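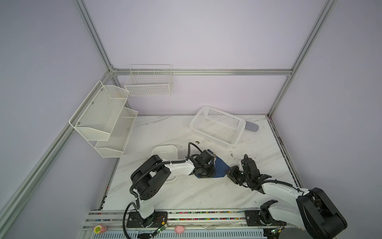 Voseck 양팔 작업 셀 평가 방문기: Kurbridge 시연실

1. 방문 목적

당사 기구 정리 공정에 쓸 소형 양팔 셀 후보 중 하나로 Voseck을 검토하고 있다. 자료만으로는 작업대 주변 치수와 케이블 처리 방식을 판단하기 어려워 3월에 Kurbridge 시연실을 찾았다. 오전 10시에 시작해 점심 전까지 시연을 보고, 오후에는 견적과 유지보수 조건을 협의했다. 설명은 응용기술 담당 Robel Yimer, 계약 조건은 Imogen Sedgwick이 맡았다.

2. 셀 구성

프레임은 은색 알루미늄 프로파일 조립식이다. 두 팔의 베이스는 작업대 앞쪽의 긴 알루미늄 레일에 검은색 마운팅 플레이트로 고정되어 있다. 볼트 체결 방식이라 팔 간격을 바꿀 수 있다고 하며, 변경 후에는 재보정이 필요하다. 재보정 소요 시간은 20분으로 안내받았다.

상판은 흰색 대리석 무늬다. 회색 결이 옅어 배경으로는 무난해 보이나, 흰색 바구니나 흰색 용기를 올렸을 때의 대비는 따로 시험해야 한다. 벽면에는 흰색 철망 수납대가 달려 있고, 당사가 보관 위치로 검토 중인 높이와 비슷하다.

왼팔에는 검은색 주름관 케이블이 베이스에서 팔꿈치를 지나 손목 방향으로 외부 배선되어 있다. 교체는 쉽겠지만 벽면 수납대 근처까지 팔을 뻗는 동작에서는 걸림 여부를 확인해야 한다. 앞쪽 레일 아래 각 베이스 근처의 녹색 회로 기판도 점검 대상이다. 양산 납품 사양에 기판 커버가 포함되는지 문의했고, 선택 품목이라는 답을 받았다.

3. 시연 과제

과제는 천과 포크를 양팔로 다루는 것이었다. 접힌 남색 천에 은색 포크가 끝을 위로 향한 채 기대어 있고, 양쪽 그리퍼가 마주 보는 방향에서 접근한다. 천은 형태가 일정하지 않고 포크는 얇고 반사가 있어, 당사 품목 중 난도가 높은 조합에 해당한다.

Kurbridge가 제시한 사내 시험 기록은 82회 시도에 실패 21회다. 실패의 세부 분류표는 받지 못했다. Yimer는 천을 먼저 잡는 순서에서 실패가 많았다고 설명했으나, 순서별 수치가 없어 평가에는 반영하지 않았다. 사후 송부를 요청해 두었다.

두 그리퍼가 한 물체에 가까워질 때의 간섭 회피는 제어 소프트웨어 Zotik이 담당한다. 최소 이격 거리는 사용자가 설정할 수 있다. 설정값을 줄였을 때 속도 제한이 자동으로 걸리는지는 문서에서 확인되지 않았다.

4. 서비스 조건

- 설치와 초기 보정: 기본 계약에 포함
- 그리퍼 손가락 부품: 소모품, 별도 구매
- 소프트웨어 갱신: 첫해 포함, 이후 연 단위 계약
- 원격 진단: 외부망 연결 필요. 당사 보안 규정과 충돌 가능
- 예비 팔 대여: Nakamura 창고에서 출고, 운송비 고객 부담

견적 문의 번호는 2056이다. 예비 팔 대여 기간의 상한은 견적서에 빠져 있어 Sedgwick이 수정본을 보내기로 했다.

5. 검토 의견

셀 크기와 팔 배치는 당사 작업실 조건에 맞는다. 기판 커버는 선택 품목이라도 반드시 포함해 발주하는 것이 좋겠다. 외부 배선은 보호관 마모 시험 자료를 받은 뒤 판단한다.

다음 단계로는 당사 포크와 천을 보내 동일 과제를 반복 시험하도록 요청할 예정이다. 시도 횟수는 Kurbridge 기록과 같은 82회로 맞추고, 실패 건마다 그리퍼 접근 순서를 기록하는 조건을 붙인다.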